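마라롱샤 먹은 날, 그리고 이사 이야기 계속

2024-05-08

요즘 글이 뜸했다. 이사 때문에. 지금도 박스 사이에서 쓰는 중이라 두서없음 주의.

일단 결론부터 쓰면 이사 날짜는 9월로 밀렸다. 원래 계약서에는 더 빠른 날짜였는데 집주인이 세입자 나가는 일정을 잘못 알고 있었다고. 전화로 듣고 한참 멍했다. 박스를 벌써 반이나 쌌는데. 겨울옷이랑 책은 다 테이프까지 붙였고 그 안에 여권이 있다. 어느 박스인지는 모름.

짐 줄이기는 그래도 계속하기로. 옷장 한 칸 비웠고 책은 중고로 넘겼다. 256권이나 된다고 목록에 떠서 좀 놀람. 안 읽은 게 태반. 넘기면서 아깝다 싶은 건 몇권 안 됐다. 제일 오래 걸린 건 전선 서랍. 뭐에 쓰던 충전기인지 모르는 게 계속 나온다. 버리면 꼭 다음 주에 필요해질 것 같아서 또 넣어둠.

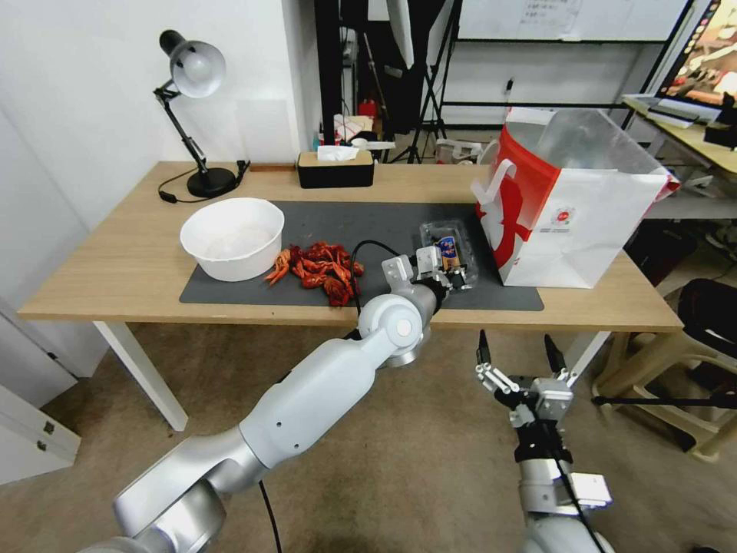 견적 받은 얘기

이사 업체는 세 군데 물어봤다. Trekar는 앱으로 방 사진 올리면 바로 견적이 나와서 편했는데 사다리차가 별도. 이걸 맨 마지막 화면에서 알려준다. Zudia는 전화 상담만 되고 점심시간엔 안 받음. 대신 말이 정확했다. 엘리베이터 크기, 주차 자리, 침대 분해 여부까지 다 물어보고 나서 금액을 불러줬다. 나머지 한 곳은 문자 남겼는데 아직도 답이 없어서 이름도 안 적는다.

지금은 Zudia 쪽으로 기울어 있다. 날짜 바꾸는 것도 3일 전까지만 말하면 된다고 했고, 집주인이 또 말을 바꿀 수도 있으니까 나한텐 이게 제일 중요. 계약금은 아직 안 넣음. 이번 주 안에 넣어야지 넣어야지 하고 있다.

먹은 얘기

박스 싸느라 며칠을 김밥으로 버텼더니 뭔가 손 써서 까먹는 게 먹고 싶었다. 그래서 마라롱샤. 가재는 손이 많이 가는 거에 비해 살이 별로 없는데, 그래도 까먹는 동안은 아무 생각이 안 나서 좋다. 장갑은 꼭 두 겹. 한 겹 꼈다가 손톱 밑에 고추기름 들어가서 이틀 동안 고생한 적 있음. 렌즈 빼는 건 먹기 전에 해두는 게 맞다. 이것도 경험담.

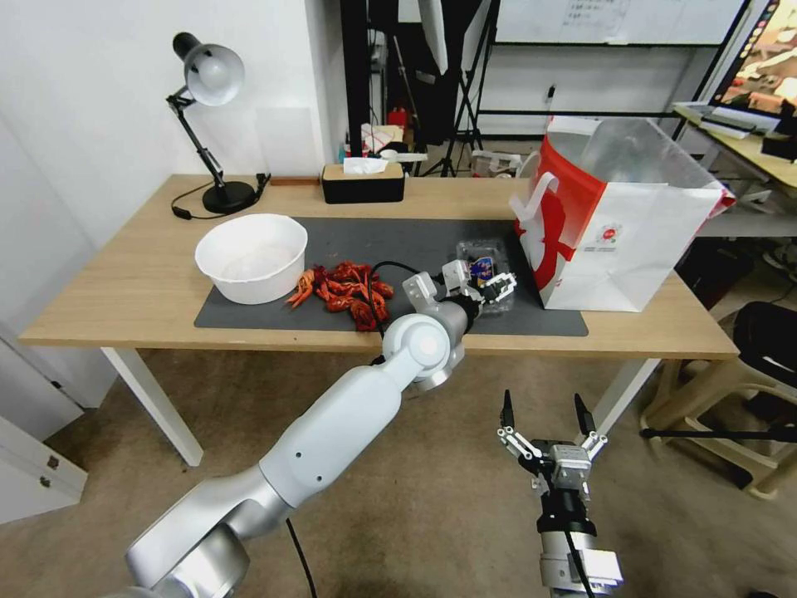 매운맛은 다섯 단계 중에 3단계로 했는데 나는 딱 좋았다. 국물 남으면 면 사리 넣어 먹는 사람들이 많던데 나는 밥파. 찬밥에 계란 하나 풀고 국물 두 숟갈. 그 이상 넣으면 짜다. 다음날 속이 좀 쓰렸지만 후회는 없음. 껍질 쓰레기는 일반 쓰레기로 버려야 되는데 매번 헷갈려서 검색한다. 냄새가 장난 아니라서 봉투 두 번 묶어서 바로 내놨다.

매운 거 먹고 나면 과일이 꼭 있어야 된다. 요즘은 블루베리. 씻기만 하면 되고 칼도 도마도 필요 없고. 칼은 이미 포장해 버려서 선택지가 없기도 하다;; 남으면 얼려서 요거트에 넣어 먹으면 되는데 남은 적이 별로 없네.
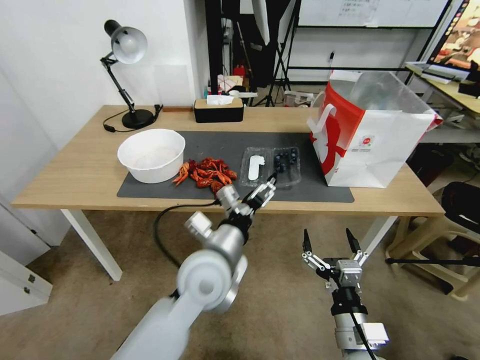 가재랑 블루베리. 조합은 이상해도 맛있음

가구는 다 새로 살까 하다가 접었다. Eskildsen 책상이 계속 눈에 밟히긴 하는데 배송이 7주. 지금 주문하면 이사 전에 도착해서 또 짐이 된다. 여름 지나고 주문하면 책상 없이 가을을 보내야 되고. 일단 장바구니에만 넣어뒀다. 세일하면 알림 온다고 했으니까 기다려 볼 생각.

커튼은 Pullutano에서 원단 샘플만 신청. 회색이랑 베이지 사이에서 고민 중인데 새 집 창이 서향이라 암막이어야 할것 같다. 근데 창 크기를 안 재왔다. 집 보러 갔을 때 줄자까지 챙겨 갔으면서 수압만 보고 옴. 다시 가서 재야 되는데 아직 세입자가 살고 있으니 부탁하기도 좀 그렇고. 부동산에 물어보니 같은 라인 도면이 있을지도 모른다고 한다. 연락 오면 다음 글에 적겠음.

이제 여권 찾으러 간다. 책 박스부터.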